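Ticket: Sorting demo stalls between items, open day setup
Site: Zullik, Toledo
Status: Open, waiting on second run
Opened: Fri 23 October

Reported problem

Hello again, and thank you for picking this up so quickly after the mess we made of the July ticket. We have the open day coming and the sorting demo is the thing everybody wants to stand next to, so you can imagine the mood here. The demo is the simple one: two arms, one teal bucket, a pile of household odds and ends. It runs nicely for a good long while and then one arm stops with the item still in its fingers and the Tuloteck controller shows "grip not confirmed." If we clear it, off it goes again as if nothing had happened. We had 2 of these stops in this morning's rehearsal, both on soft packaging, and I would dearly love not to have one with a room full of families watching.

What we have tried so far

1. Restarted the controller and both arms, in the order your guide gives. No change, though the startup did seem a bit quicker (maybe that's wishful thinking).

2. Went through the soft items one by one at low speed. Crinkly clear bags are the worst of the lot, and the film bunches up between the fingers like this one with the orangey thing inside it.
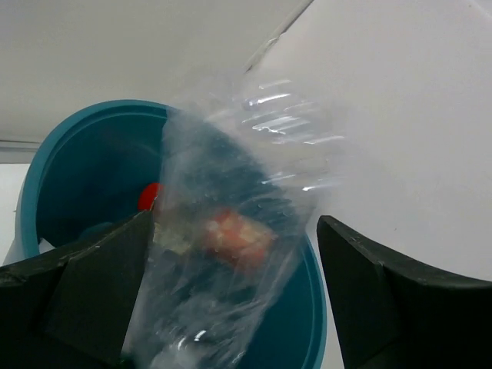 3. Raised the grip wait from 400 to 1,000 milliseconds. This helped with the bags, and I was so pleased I told the whole front desk! Then it stopped on a bag again after lunch, so I have left the setting where it is and would be glad of your opinion.

4. Swapped the bags out for plastic bottles and ran the same routine. Much happier. The right arm takes hold of a bottle at a slant and the controller confirms it, and we had no stops at all on bottles. The left arm's fingers are set to wait open until its turn comes, which visitors seem to like because they can see there is a partner in the job.
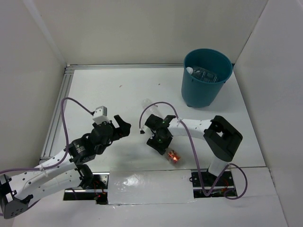
Can we run the open day on bottles only and leave the bags for later?
Bottles only is fine for the day. Load the rigid-item routine from the Stilier menu, keep the longer wait, and send us the controller log afterward so we can look at the bag problem properly.

Follow-up from site

Wonderful, that is a weight off. I've loaded the rigid-item routine and saved the old one under a separate name in case you want it back. We'll do one more full rehearsal with the doors closed and I will attach the log to this ticket, along with a note of which bag it was on if I try one (I probably will). Please leave the ticket open until then.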